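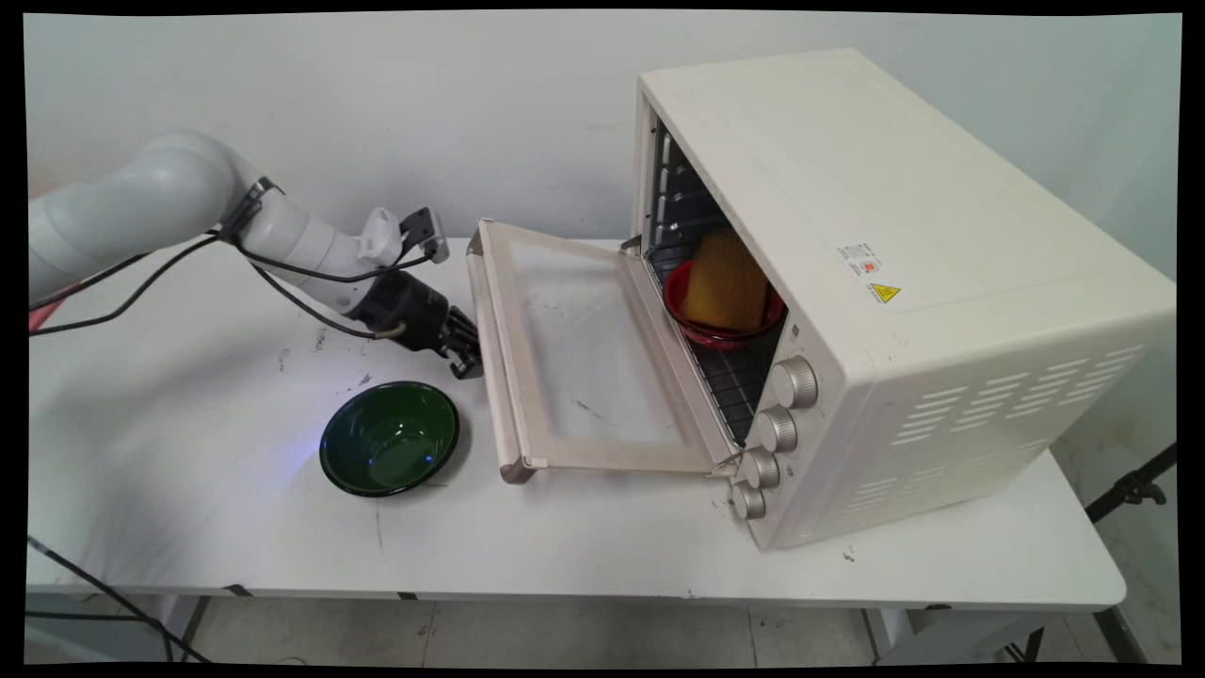

Gallery > Kitchen Corner > Countertop Ovens

Search this site Enter keyword Go

The Toaster Oven Table

Page by Oona Eskola. Last changed in February.

We set up the cream toaster oven on the white folding table while the main kitchen at Custau is being rewired. It will stay there until the new counter goes in. Paavo Turunen asked for a page he could send to people before they come in to cook, so the notes go with the picture.

The oven. Cream-white casing, with the glass door on the front. The door folds all the way down and lies nearly flat, so leave the table clear in front of it.

The knobs. Four of them, one above the other, to the right of the door. The largest is at the top. Turn all of them back when you finish, including the bottom one, which people miss.

The rack. One wire rack, with the red bowl on it. The slots in the side walls let you move the rack up or down. Tanveer Rizvi likes it low for bread and high for cheese on toast.

The glass. There are dark marks on it and it is a little smudged. Athina Xenos has tried baking soda paste left on for 45 minutes. She will try it again with a softer cloth.

The handle. A silver bar along the edge of the door. Use a mitt if the oven has been on.

The vents. Rows of slots on the right side of the casing. Keep bags, towels and paper away from them.

The table. It folds for storage and is almost 66 inches long. Lauri Hirvonen brought it over from Hostomau. Please don't lean on it when the oven is in use.

Take the red bowl out before you heat anything and put it back on the rack when the oven has cooled. Bring your own baking tray, a small one. Questions about the table or the wiring go to Paavo, and anything about this page can come to me.

Recent galleries
Shelves at Uzor, before and after
The Calen pantry
Folding tables, old and new
Mugs without a home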